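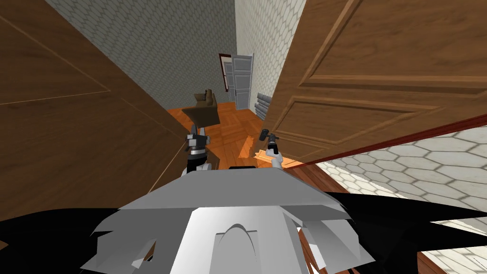
Fitting doors in damp houses: a conversation with a Prendeddale joiner

Most of the call-outs handled by the joinery workshop at Prendeddale concern internal doors that bind between October and March. The joiner who runs it has kept a job book from the outset, and it now holds 1,033 entries. "The customer says the door has grown," he says. "Usually it has, by a millimetre or two, across the width. Timber hardly moves along its length."

He advises against planing on a first visit. A moisture meter is put on the stiles and the bottom rail, and the hinge screws are checked for slack. On the terrace at Midon, 9 doors were reported as sticking and 6 of them had dropped on the top hinge. "Longer screws, twenty minutes. Had I planed those, they would have rattled by summer."

Panelled doors are treated differently from flush ones. The panels must float in their grooves, and he regards paint as the main source of trouble – several coats will bond the panel to the frame, and when the panel shrinks it splits. He runs a thin blade round the moulding before any repainting.

Bottom edges are, in his experience, seldom sealed. "Run a mirror under it. Bare wood, nearly every time." He takes the door off, dries it flat for a week and gives the top and bottom edges two coats of whatever is on the faces.

On clearances he works to 2 mm at the head and hanging side and 3 mm at the closing side, with more at the floor where carpet is planned. For cupboard doors under 600 mm wide he will accept slightly less.

The workshop takes bookings for Midon on alternate weeks.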